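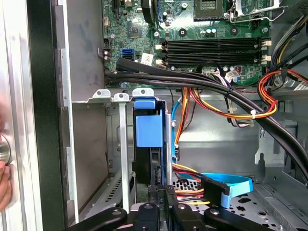
2023年6月5日

各位好，又到了我唠叨的时候。上一封信寄出去以后，收到好多回信（谢谢！真的每封都看了），问得最多的是：你家那箱老照片到底整理完没有？答案是没有，差得远呢，不过比起四月那会儿已经像样多了，所以这期干脆就写这个。

先给新订阅的朋友补个课。春天我回了一趟 Sedcombe，我姑妈要把老房子腾出来，阁楼上翻出一堆照片、底片、明信片，还有我爷爷当年在船上写的几本小本子。姑妈的意思是挑几张留着，其余的就算了，我当场就舍不得，一口气全搬回来了。三个水果箱加一个饼干铁盒，一路抱在腿上坐火车，下车的时候膝盖都麻了。

照片大概有3,000张，是按每叠的厚度估的，别跟我较真。底片我还没敢碰。

## 先别急着扫

我犯的第一个错就是一回家马上开扫描仪。兴冲冲扫了一个晚上，第二天一看文件夹，全是一串数字的文件名，哪张是哪张完全不记得，背面写的字也没扫。白干！

后来老实了，先在地板上分堆。我试过按年份分，分不动，因为一半以上的照片根本没写年份，只能猜裙子长短和汽车样子。按人分也不行，一张全家福你放谁那堆？最后是按“来源”分的：原来在同一个信封里的就还放在一起，原来夹在同一页相册里的也不拆。这个办法看着笨，用起来特别顺。同一个信封里往往是同一卷胶卷洗出来的，只要有一张认得出地方，其他几张也就跟着有着落了。

比方说有一个信封，里面全是海边，灰蒙蒙的，我看了三遍都不知道是哪儿。翻到倒数第二张，码头后面露出半块招牌，姑妈在电话里听我念完那几个字母就喊：Drakadport！那是你爷爷跑船时停过的港！然后她讲了快一个小时，从港口讲到一双被海水泡坏的皮鞋，我一边听一边拿铅笔在信封上记，手都写酸了。

所以第一条经验：先打电话，后扫描。能认人的长辈，趁有空多聊聊。我现在每周给姑妈打一次，一次只问一个信封，问多了她累，我也记不过来。

## 背面比正面好看

这话有点夸张，可我最近真是迷上看背面了。照相馆的印章，铅笔写的尺寸，还有人写到一半不写了的：“这是在……”，在哪儿啊你倒是写完！

我奶奶的字很好认，往右上角斜。她喜欢写天气，不写人名。“大风，面包没发起来。”就这么一句，正面是四个人站在院子里眯着眼睛，一个名字都没有。我拿着这张问了一圈亲戚，只认出来两个，第三位有人说是邻居，有人说是远房表哥，吵到现在也没结果。

背面扫不扫？我的建议是有字就扫，文件名跟正面一样，后面加个“背”字。另外千万别用圆珠笔在照片背面写新的字，会压出印子来，我已经毁了一张了，心疼。用软铅笔，轻轻写，放在硬的平面上写。

## 我现在的流程

有人让我写清楚一点，那我就照实写，不一定适合你家：

1. 一次只拿一个信封，桌上别放茶。（教训，不展开说了。）
2. 用软毛刷把灰扫掉，粘住的照片先放一边，别硬撕。
3. 正面扫一遍，有字的背面也扫。我用的是400 dpi，小尺寸的会再调高一些，普通冲洗尺寸够我看了。
4. 文件名写成“信封号加顺序号”，人名地名统统写到笔记里。我用 Nistum 记，搜起来方便，你用记事本也完全没问题。
5. 放回原来的信封，信封换成无酸的，旧信封上有字就一起留着。
6. 当天备份，存两份，一份在家，一份放在我妹妹那儿。

第六步我以前总是拖，拖到周末，周末又拖到下周末。上个月差点吃了亏，还好照片在移动硬盘里另有一份，不然四月份扫的那些全得重来。现在就算困得睁不开眼，也把当天的拷完再睡。

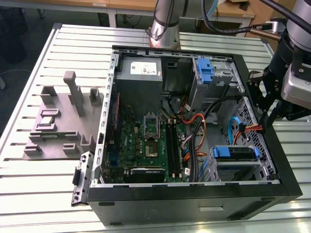

## 爷爷的小本子

最想跟你们说的其实是这个！小本子一共8本，巴掌大，深色封皮，有几本泡过水，边上一圈波浪。我原来以为是航海日记，满心期待暴风雨和鲸鱼，结果打开一看，全是账。几月几号买了烟，几号借给谁多少钱，还了没有。借钱给同一个人的记录有好几条，后面都画着小圈，姑妈说圈就是“还没还”的意思。看来这位老兄挺能拖。

不过看久了，账本也有账本的味道。每次靠岸，第一笔支出总是面包和邮票。有一页写着在 Witkowska 家的店里吃了汤，旁边画了一道很重的线，估计是好喝。我还专门在旧明信片里找这家店，找了两个晚上，没找到。如果有读者听过这个名字，或者家里有人也跑过那条线，请一定回信告诉我，哪怕只知道店开在哪条街上也好。

小本子我没有用平板扫描仪，怕压坏书脊，是靠着窗子一页一页翻拍的。阴天最好，光很匀，不用开灯。翻页用干净干燥的手就行，我戴过一次棉手套，滑得要命，差点撕掉一个角。

## 几封回信

- 有位读者问彩色照片发红怎么办。我的做法是原样扫一份存着，再另存一份慢慢调色。别在唯一的那份上动手，调着调着就不知道原来什么样了。
- 有位朋友说她家的相册是那种带胶的“自粘”页，照片揭不下来。我拿牙线试过，从角上慢慢拉，成功了一大半，剩下的连着页一起扫了。
- 还有人问我扫完以后原件扔不扔。不扔！饼干铁盒都没扔，盖子上的画我喜欢。

## 接下来

下一封信之前，我给自己定的目标是再弄完10个信封，不贪多。底片等天凉一点再说，我还得先借个灯箱。姑妈答应夏天来住几天，到时候我准备把认不出来的照片全铺在餐桌上让她慢慢看，点心管够。

你们家里要是也有这么一箱，今晚就去翻一个信封试试吧，翻到有意思的背面拍给我，我特别想看。

对了，上期说的杏子果酱配方我忘了附，下期补。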